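# Tuesday nights with two hands and a cube

*25 April 2023*
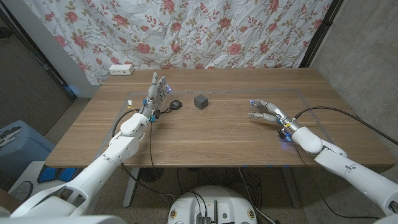 The robotics club at Stukside has one goal before the summer, and Birsen Ağca can say it in a single breath. "Pick it up with one hand, pass it to the other, put it down inside the tape!" She has run the club for three years and still talks about it as if it started last week. The "it" is a small dark grey cube, and the tape is the thin grey outline that marks the work area on the table. Everything the students write has to happen within that rectangle.

Kirsty Sowerby, in her second year, looks after the grasping code. "I thought closing a hand would be the easy bit," she laughs. "But which finger goes first? How hard? If the thumb gets there early, the cube just spins away from you." She keeps a log of every attempt and is now on number 323 — her target is 400 by the end of term.

The handover is Amparo Miranda's job, and she clearly loves it. "One hand has to trust the other. You can't let go until you're sure, and being sure is really hard to write down." In March she threw out her first version completely and started again with a much slower approach. It was, she says, the best decision she made all year (even if it meant two very late nights).

The team will show their work at the Trotum student challenge, where they'll meet Penrose, last year's winners. Are they nervous? "A bit," says Kirsty. "Mostly I want to see how they've done theirs."

Birsen is already thinking about new members. No experience is needed, and she'd especially like to hear from people who don't study engineering. "Come and sit with us for an evening. Ask us why it dropped the cube. We'll probably be asking the same thing."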